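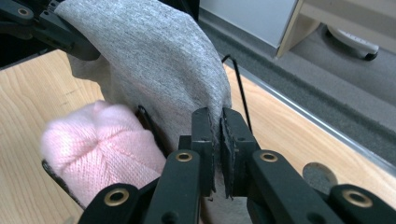 Section 4: Setting Up the Jukitz Round Timer for Boxing Training

The Jukitz round timer is a joy to train with once it knows your rounds, so take the time to set it up before you wrap your hands! You'll need the timer, the wall bracket and the charging cable. Dress for the session first, because the wrist buzzer straps on over bare skin and long sleeves get in its way. A gray knit sweatshirt, with its soft, heathered fabric, is great for warming up (old-school and cozy), but push the sleeve well above the wrist or the buzz will get lost in the folds.

4.1 First power-up

1. Charge the timer until the light on the base turns solid green.
2. Hold the bell button until you hear two short rings.
3. Turn the dial to your language and press once.
4. Strap on the wrist buzzer and tap it against the base. Both lights blink together when they've found each other.

Note: If the lights blink out of step, move other Jukitz timers to the far side of the gym and tap again.

4.2 Hanging the timer

1. Pick a spot you can see from the bag and from the ring. Eye level works beautifully.
2. Screw the bracket to a solid wall.
3. Slide the timer down until it clicks.

CAUTION: Do not hang the timer from the heavy bag frame. Shaking can loosen the bracket and drop the timer.

4.3 Choosing a program

Turn the dial to one of these and press once.

Nirner: 8 rounds of steady bag work, with a warning clap before each bell.
Norðdahl: short, fast rounds with very little rest. Wonderful for footwork, and tough!
Giller: sparring rounds with a full minute between them. The wrist buzzer joins in at every bell.

To build your own, hold the dial down until the screen says NEW, set the round, set the rest, and press the bell button to save. You can keep 4 programs of your own.

Note: A saved program can't be changed during a round. Wait for the rest bell.

4.4 Bell volume

1. Press the bell button once during a rest.
2. Turn the dial until you can hear the bell clearly over the bags.
3. Press again to keep the setting.

CAUTION: The top setting is very loud. Keep your ears well away from the speaker.

The round counter runs up to 1000 and then starts over at zero. Your saved programs stay put when it does. To clear the counter sooner, see Section 6.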